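House rules for a two-arm table

I've been helping look after the two-arm table at Jatthorpe since October. We started with no written rules at all, only habits, and people's habits didn't match. So I wrote some down. They are not a standard and they won't get anybody certified.

The first version had 26 rules and filled both sides of a sheet. Very few people read past the first side. I cut it to 21, and those are taped up at the Furnik bench too. 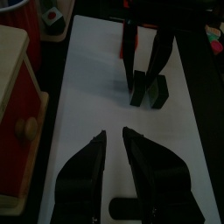

Most arguments are over shared space. Both arms can reach the middle of the cutting board, so the rule is that one arm works there while the other waits with its fingers open. If both are needed for a step, the operator calls it out loud before moving. It feels silly for a day or two and then you stop noticing.

We also keep speed down over the table, even on moves that have been run many times. Tehrani, the site we swap notes with, lets people go faster once a routine is signed off. I don't like that for toy-sized objects. They roll, they tip, and an old routine doesn't know where they went.

The rules I'd keep if I could only keep a few:

1. Hands stay outside the drapes while either arm is powered. If something falls over, stop first, then reach in.

2. Check every cable for slack before the first move, with both arms at their farthest reach.

3. Set the objects out from the written layout, never from memory.

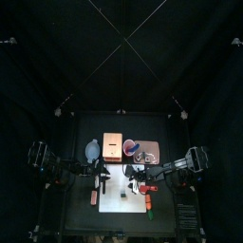
4. Log every stop, including the ones that seem too small to bother with. One line is enough.

5. Look at the fingertips at the start of each shift. Change the pair if you have doubts.

Rule 4 gets the most complaints. We have nearly 3000 lines in the log now, in a plain text file that Wukley set up for us, and I still look things up in it most weeks.

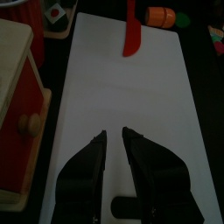 Jatthorpe, 2nd December

Small update. Rule 2 now says to check the cables again after lunch. Rule 5 stays as it is until the new fingertips arrive. If you run a similar table and have a rule for handing an object from one arm to the other, please send it to me. Ours is 2 paragraphs long and I'd like it to be one.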